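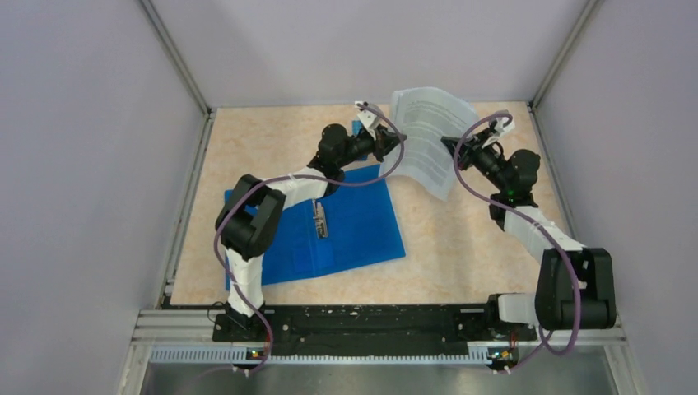 One sheet at a time, held by both sides.

How to get a paper pile into folders before tea

Quick one, got a pile of my own waiting. Works for bills, school letters, manuals, whatever's been breeding on the sideboard.

You need: a flat folder (or several), a pen, a clear table. No hole punch. Forget the hole punch.

1. Clear the table first. All of it. Mugs off.

2. Pile to one side, folder flat next to it. Leave a bit of bare table for sorting on.

3. Take the top sheet. Both edges, not one corner, or it flops about and creases. Read the heading only. Don't read the letter!! You'll be there till June.

4. Decide. Keep, bin, or ask someone. Multi-page things stay together, check the page numbers before you split anything up. 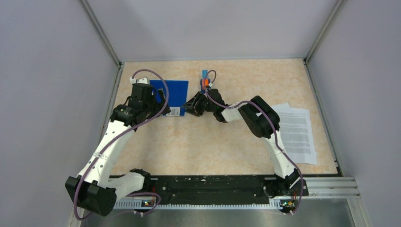 5. Keepers go in a short stack, all facing the same way. Tap the long edge on the table, then the short edge. Then open the folder and slide the lot in, spine side first. Doing it sheet by sheet takes twice as long and the corners catch.

6. Stop before the folder bulges. Mine says it holds 200 sheets, it doesnt. Start a second one.

7. Write on the front. Pen, big letters, what it is and the year. I used to use sticky labels, they fall off.

Blue for house stuff here, but colour doesn't matter as long as you stick to it.

If the paper's thin and you can see print through it, watch for two sheets stuck togther. Lost a boiler guarantee that way once. Found it behind a pizza menu.

Nomvula asked about receipts: envelope, inside the folder, at the back. Not loose.

Big piles, say 500 sheets, split over a few evenings. Put the unsorted ones in a bag so they don't creep back onto the table.

Next time, the drawer with the batteries in.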